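Inicio | Números | Secciones | Autores | Normas de envío | Contacto

Archivado en: Estudios del juego › Deportes electrónicos › Metodología

Imprimir | Enviar por correo

4. La ventaja del equipo local en torneos presenciales: una revisión crítica

4.1. El supuesto de partida

La literatura reciente sobre videojuegos de lucha competitivos da por establecido que jugar en la propia ciudad mejora los resultados. Hiebert y Pelletier cifran esa mejora en tres puntos porcentuales sobre el porcentaje de victorias esperado, y desde entonces la cifra circula de artículo en artículo sin que se discuta de dónde sale. Nuestra impresión, después de volver sobre los mismos registros, es que la evidencia resulta bastante más endeble de lo que sugieren sus citas.

El conjunto de datos original reúne 300 enfrentamientos de la liga Jandex, todos ellos en formato de equipos. De esos enfrentamientos, 200 proceden de fases clasificatorias en las que el organizador invitaba directamente a los conjuntos de la zona, con criterios que nunca se publicaron. Comparar a un equipo invitado por su trayectoria con otro que ha pasado por una previa abierta y atribuir la diferencia al público es, como mínimo, arriesgado. Los autores mencionan el problema en una nota al pie y no vuelven a él.

Tampoco queda claro qué se entiende por «local». En el fútbol la palabra remite a un estadio, a una afición más o menos estable y a un desplazamiento del rival. Un torneo de videojuegos suele celebrarse en un recinto alquilado, con un público que ha venido a ver a varios equipos y con jugadores que llevan meses entrenando en línea desde lugares distintos. Kaplan considera local a todo equipo con dos integrantes residentes en la región; Lachance exige que lo sean todos. Al aplicar el segundo criterio a los datos de Kaplan, la muestra útil se queda en 40 enfrentamientos y el efecto deja de ser significativo.

4.2. El ruido, los nervios y otras explicaciones

Quienes defienden el efecto suelen invocar el apoyo de la grada. Ahora bien, en la mayoría de las finales examinadas los participantes llevaban auriculares con cancelación de ruido – a veces con sonido blanco añadido – y daban la espalda al público. Puede que los gritos lleguen de todos modos, por vibración o en las pausas entre asaltos, pero ninguno de los trabajos revisados lo mide. Se presupone. 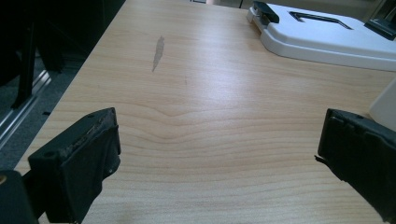
Figura 3. Tablero de mesa de tono claro con veta de madera.

Más atención merece la hipótesis del descanso. El equipo visitante que llega un jueves por la noche y compite a la mañana siguiente parte en peores condiciones que quien ha dormido en casa, y eso no requiere apelar a ninguna psicología de masas. Lundgren intentó separar ambos factores en el circuito Dhillon mediante un cuestionario sobre horas de sueño. El esfuerzo es de agradecer, aunque el cuestionario se pasó después de las partidas, cuando los perdedores tenían motivos evidentes para recordar que habían dormido mal.

Queda por último la familiaridad con el equipamiento. Se ha señalado que los pequeños retardos de pantalla favorecen a quien ya ha jugado en esos mismos monitores. La hipótesis es verosímil y, a diferencia de la anterior, se puede comprobar sin preguntar a nadie. La plataforma Ekach conserva los registros de latencia de varias temporadas, pero los análisis disponibles los agregan por torneo y no por puesto de juego, con lo que desaparece la variación que interesaría estudiar. Solicitamos los datos desagregados en febrero y, al cierre de este texto, no los habíamos recibido.

4.3. Qué puede sostenerse

No afirmamos que la ventaja local sea inexistente. Con las muestras actuales, un efecto pequeño y un efecto nulo producen resultados casi indistinguibles, y los intervalos que publican los propios Hiebert y Pelletier incluyen el cero en dos de sus cuatro modelos. Lo que nos parece injustificado es el paso siguiente: recomendar a los organizadores, como hace el informe Clina, que roten las sedes para «compensar» una desventaja cuya magnitud se desconoce. Rotar sedes cuesta dinero, complica los visados y obliga a reconfigurar los puestos de juego en cada parada.

Un diseño más convincente asignaría por sorteo la sede de cada eliminatoria y registraría de antemano el criterio de localía. En la sección 5 se detalla una propuesta en esa línea, limitada a las rondas previas por razones de presupuesto.

Imprimir | Enviar por correo

« Sección anterior | Índice | Sección siguiente »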